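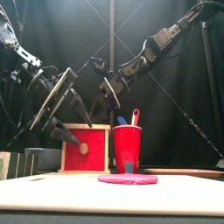 Setting Up a Small Drawer Box and a Utensil Cup on a Work Table

A drawer box and a plastic cup will hold most of the small things that end up scattered over a table. The box takes what you want out of sight. The cup takes the long-handled things you reach for all day. This page covers covering a plain wooden box front with felt, fitting the knob, and arranging the two pieces so they don't get in each other's way.

What you need

A cube-shaped wooden box with one drawer, unfinished
A sheet of red felt, a little larger than the drawer front
White craft glue and a flat brush
A round wooden knob with its screw
A drill with a bit to match the screw
A ruler, a pencil and sharp scissors
A plastic cup, taller than it is wide
Tape for a label
Sandpaper, 200 grit

I used a Grirko box, which comes with the drawer already glued up. Any box will do if the front is flat. If the front has a raised edge all the way around, measure inside the edge.

Step 1. Sand the box

Take the drawer out and sand the edges of the box by hand. Go along the grain. Pay attention to the top edge of the drawer front, where splinters will catch the felt. Wipe everything down with a dry cloth.

If you want to varnish the wood, do it now and leave it overnight. I left mine bare and it has held up since August with no marks worth mentioning.

Step 2. Cut the felt

Measure the drawer front and write the numbers down. Draw the same shape on the back of the felt and cut 2 mm inside the line on every side. Felt spreads a little when it is pressed down, and a piece cut to the exact size will rub against the frame each time you open the drawer.

Cut with long strokes. Short snips leave a ragged edge that shows up badly against light wood.

Step 3. Glue the felt

Brush a thin coat of glue on the wood, not on the felt. Thick glue soaks through and dries as a hard, shiny patch. Start at the bottom edge and smooth the felt upward with your palm. Lay the drawer face down on baking paper, put a heavy book inside it and wait until the next day.

Step 4. Fit the knob

Mark the spot with a pencil dot. The center is the usual place, but a knob set toward one side works fine on a light drawer. Before drilling, cut a tiny cross in the felt at the dot. A drill bit will grab loose fibers and twist the whole piece out of line if you skip this.

Drill from the front with a scrap of wood clamped behind. Push the screw through from the inside and turn the knob on by hand until it is snug. Tighten a quarter turn more with a screwdriver.

Step 5. Prepare the cup

Wash the cup and dry it, including under the rim. Stick a short strip of tape near the bottom of the front and write on it if you have more than one cup going. Down low the tape stays out of the way of your fingers.

Put in only the utensils you use on that table. Handles go up. If the cup tips when you knock it, drop a handful of clean pebbles in the bottom.

Step 6. Arrange them

Set the box on a thin wooden base so that it doesn't scuff the tabletop. Turn it so the knob faces you. Put the cup to the right of it, leaving enough room for your hand to pull the drawer without bumping anything. If you are left-handed, try it the other way around before you settle on it.

Open the drawer all the way a few times. If it sticks, rub a candle stub along the runners.

Care

Go over the felt with a lint roller when it looks dusty. Don't wet it, as cheap red felt bleeds into bare wood. Check the screw behind the knob every couple of months. The cup can be washed by hand with the dishes.

Questions from readers

Can I use fabric in place of felt? Yes, but fold the edges under and iron them first.

My felt is lifting at one corner. Work some glue under it with a toothpick and press it with a clothespin for an hour.

Paraschiva Sima
Last updated 30/10/2024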